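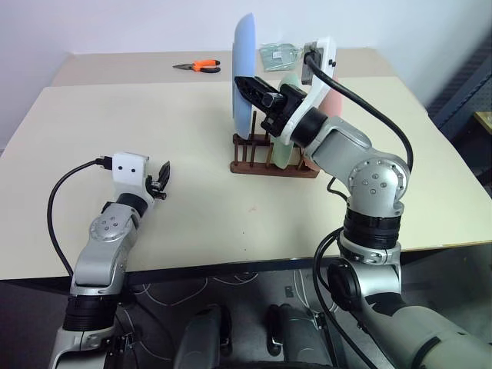
Two-arm Pesik kit with plates in a wooden dish rack

Reference > Robots and automation > Kits > Pesik

Updated March — by the Admasu desk

Pesik is a two-arm tabletop robot kit sold by Bremis, a small maker of lab equipment based in Pliltulbridge. It is used mostly by schools and research groups that want to teach a robot household jobs such as racking plates, folding cloths and sorting cutlery. The kit comes in a basic and a full version.

Design

Each arm is made of aluminum links joined by black joint housings and ends in a black two-finger gripper. A small camera can be fitted near the wrist on a curved white mount. Cables run outside the arm, which makes them easy to replace but means they have to be checked for snags before each session. The maker suggests a light-colored tabletop with few objects on it.

Versions

The basic version ships with the arms, grippers and power supply. The full version adds wrist cameras, a head camera and 200 hours of online support. Both use the same control software, which stores up to 698 recorded runs before old ones must be moved to another drive.

Plate task

The manual includes a practice task with a dish rack and colored plates standing on edge. The user guides the arms through the motion, and the software saves it as a run. Bremis advises 100 runs for a single plate and 200 for a full rack. Thin plates are the hardest part of the task — the fingers have to close on the rim without tipping the plate against its neighbor.

Reception

Admasu, a buyers' guide for teaching equipment, rated the kit well for its clear manual and spare parts service. It found the setup slow and the cable clips weak. A later batch came with stronger clips, which Bremis also sells separately to owners of older kits.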